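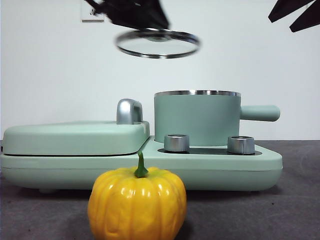
Ticket 3002, Driltville canteen service. The Madura kitchen reports that steamed mackerel from batch 103 is served dry at the edges. The recipe allows 16 minutes under a close-fitting cover. A glass lid with a steel rim and a small dark central knob is suitable, provided the rim sits level on the pan.

Action: fillets over 100 g are to be steamed separately from smaller ones. The portion guidance for oily fish is unchanged.

Status, 30 January 2022: open, awaiting a second tasting report from Madura.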